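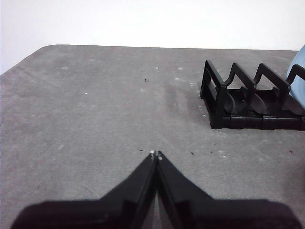

Figure 2. Black plastic dish rack on a grey tabletop, with the taller end frame at the left.

4. Setting up the dish rack

The instructions for this section were rewritten by Jacqueline Roussel for the Skallthorpe kitchen handbook. The leaflet packed with the Cesaden rack claims it "fits any kitchen" and needs "no set-up at all". We disagree with both. Allow a few minutes the first time and read 4.3 before you put any glass in it.

4.1 Before you start

The leaflet gives the base as 379 mm by 200 mm. Those are the measurements of the feet. Plates lean, pan handles stick out, and you need space to get a hand in, so measure for the load you expect to dry and ignore the figure on the box.

You will need:
a clean cloth
a drip tray or a folded tea towel
a tape measure
one dinner plate, the largest you own

Note: The drip tray is sold separately. The leaflet calls it an optional extra. On any surface that doesn't slope into a sink, treat it as part of the rack.

4.2 Choosing the position

1. Pick a flat surface beside the sink, on whichever side you put things down after rinsing. For most right-handed people washing left to right, that will be the right.

2. Wipe the surface and dry it. A mottled grey top hides crumbs and grit very well, so run your palm over it as well as looking.

3. Put the drip tray down first. If you are using a tea towel, fold it flat with no ridge under the feet.

4. Set the rack on the tray. The taller end frame, the open upright loop, can face either way. The leaflet insists on having it furthest from the sink. We tried both and could see no benefit in that, except that large plates are slightly easier to reach with the loop out of the way.

5. Leave a gap between the rack and the wall. The leaflet says it may be pushed "flush for a tidy finish". A tidy finish on the first day can mean a water line on white paint by January. Two fingers' width is enough.

6. Check that no foot overhangs the edge of the surface. Take particular care near a rounded corner, where the straight part of the edge ends sooner than you expect.

Caution: Do not stand the rack on a hob, even one that is switched off at the wall. The rack is plastic and people forget.

4.3 Checking that it is steady

1. Press down on each corner in turn with one finger. The rack should not rock.

2. If it rocks, turn it end to end and try again. If it still rocks on the same corner of the table, the table is at fault. If the rocking moves with the rack, a foot is out of true.

3. Put your largest plate at one end, upright, and let go slowly.

4. Move the plate to the other end and repeat. Do this with nothing else in the rack. A full load can disguise a wobble that comes back as soon as you lift out the first few things.

Note: We were told that a warped foot will "settle with use". Ours did not. Matvii Nechyporuk gave up and put a thin rubber pad under it, and that rack has been steady ever since. Cut the pad to the size of the foot so that it doesn't trap water.

4.4 Loading

1. Start with plates, largest first, all leaning the same way.

2. Stand side plates in front of them.

3. Put bowls in at a tilt. A bowl laid flat, rim up, holds a puddle in the bottom. One laid flat with the rim down traps steam and dries last.

4. Place mugs and glasses at the end you can reach most easily. Nothing should lean on a glass.

5. Leave pans out if you can. The leaflet has a drawing of a casserole dish balanced over four plates, which we would not attempt. Dry heavy pans by hand and put them away.

Caution: Do not hang mugs or wet cloths on the taller end frame. It isn't a hook, and weight up there makes the whole rack easier to tip.

Caution: Knives go in point down, in a cutlery holder, or not at all. If your rack came without a holder, wash sharp knives separately and dry them straight away.

4.5 Moving the rack

1. Empty it. Moving a loaded rack "just along a bit" is how most of our chipped plates got chipped.

2. Lift with one hand under each end. Do not lift by the end frame alone, whatever the leaflet calls it (it says "carry loop").

3. Tip the tray into the sink before you set the rack down again.

4.6 Cleaning

1. Rinse the rack in warm water with washing-up liquid once a week, or sooner if you can see a film on it.

2. Use an old toothbrush where the parts join and under the feet. Black plastic shows limescale as a pale bloom, which is useful, as you can tell where you missed.

3. For limescale, use white vinegar and water in equal parts. Leave it for a few minutes, then rinse well.

4. Dry the surface underneath before putting everything back.

Note: The makers describe the plastic as "self-cleaning". We could find nothing in the leaflet to explain how. Please carry on with steps 1 to 4.

Caution: The leaflet says the rack is dishwasher safe but gives no temperature. Until somebody at Cesaden supplies one, wash it by hand.

4.7 If you have the Meng rack instead

Follow the same steps. The Meng is 179 mm across the feet, so it takes up less room and tips more readily. Repeat the plate test in 4.3 each time you move it. The Rovex drip tray fits both racks, although the label on it mentions only one.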